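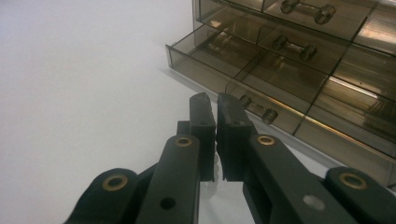
Hand-held gripper at a small-parts drawer cabinet, Wetordale parts room.

Search this site Enter keywords Go

Skedon will put its spending on hand-held grippers ahead of any further robot arms in the coming budget year, according to an equipment plan circulated to department heads in March.

The plan covers the parts room at Wetordale, where small hardware is kept in drawer cabinets and handled one piece at a time. Under the plan the site will buy 2 more hand-held grippers, a set of spare jaws for each, and a stock of 500 replacement finger pads. A decision on a second arm is put off until the recordings made with the grippers have been reviewed.

Huia Cartwright, who drew up the plan, said the previous budget had treated the grippers as a one-time purchase.

"The tool is the cheap part," Cartwright said. "Pads, jaws and pivot hardware are consumables, and we had no line for them. We paid for them out of bench supplies until bench supplies ran out."

Pads will now be replaced on a fixed count of 100 recorded sessions, or sooner if an operator reports lifting at the edges. Jaws will be inspected at the same interval and replaced on condition. Both items move to the maintenance account, with a contract term of 365 days to match the service agreement on the existing arm.

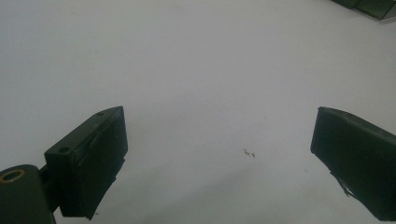 Vol. 2, No. 5 | Page 2

Two suppliers were asked to quote. Fikre offered a complete gripper with molded pads already bonded to the fingers. Clorkow quoted separately for the linkage, the jaws and the pads, with a longer lead time on the first order. The plan recommends Clorkow, on the grounds that a worn pad can be changed at the bench without returning the finger.

Very small metal parts, thin and bent pieces in particular, remain the hardest items on the task list. The plan asks for a trial of a softer pad material on these before the full pad order is released. It also calls for a plain white work surface at each station and a dimmable overhead light, both to be charged to facilities.

No money is set aside for new drawer cabinets. The arm, when it is specified, will be expected to open the drawers already in use by their existing pulls.

Department heads have been asked to return comments to Cartwright before the purchase orders are raised.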